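Dealers should post their service prices

I have bought four cars from dealers over the years and had all of them serviced at the place that sold them. I have no great complaint about the work. My complaint is that I have rarely known what a visit would cost until the vehicle was already on the hoist.

Last July I booked a standard service at Ogunleye, the dealership out past the ring road. The adviser on the phone gave me a price of $342. When I picked the car up there was a line for shop supplies, another for disposal, and a cabin filter I hadn't asked for. They took the filter off when I objected. The other two stayed, and I was told they were on every bill. If they are on every bill, they belong in the price.

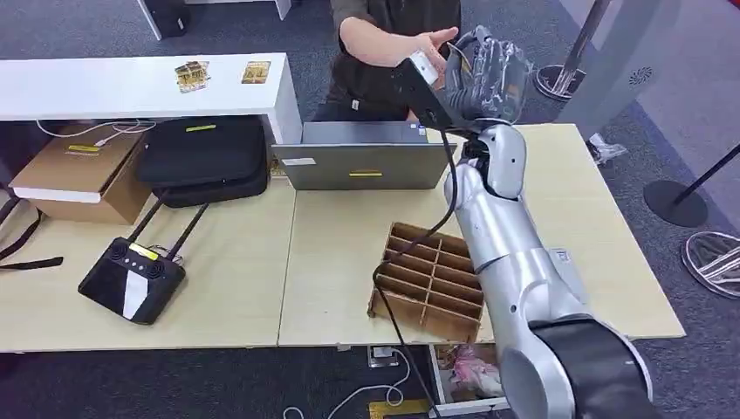
A hand reaches toward a robotic hand mounted on a silver and white arm.

Dealers have an answer to this, and some of it is fair. Vehicles differ. A technician can open up a brake assembly and find something that wasn't expected. Parts prices move. I accept all that for repairs. I don't accept it for an oil change, a tire rotation or a scheduled inspection, where the job is the same this week as it was last week and the labour time comes out of a book.

Silano already does it. They have a board beside the service desk with 19 common jobs on it, each with one figure that includes everything except tax. I went there for a wheel alignment in the spring and paid the figure on the board. The waiting room has bad coffee and 6 chairs, and it was full at eight in the morning. 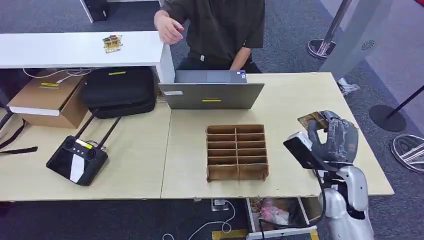

The other argument I hear is that posted prices would start a race to the bottom, with independents undercutting the dealer by a few dollars on every line. Independents undercut the dealer now. People who stay with a dealer mostly stay for the warranty records and the loaner car, and I doubt a board on the wall would change their minds. It might bring back a few who left after a bill like mine.

Ogunleye has spent money on its showroom in the past year – new tile, new lighting, a play area for kids. It looks good. I would have traded the lot for one printed sheet at the service counter. A customer sees the showroom once every six or seven years and the service desk twice a year.

I'd like to see dealers do this on their own, starting with scheduled maintenance. If they won't, the province should require it, the same way it requires the full price in a new car ad.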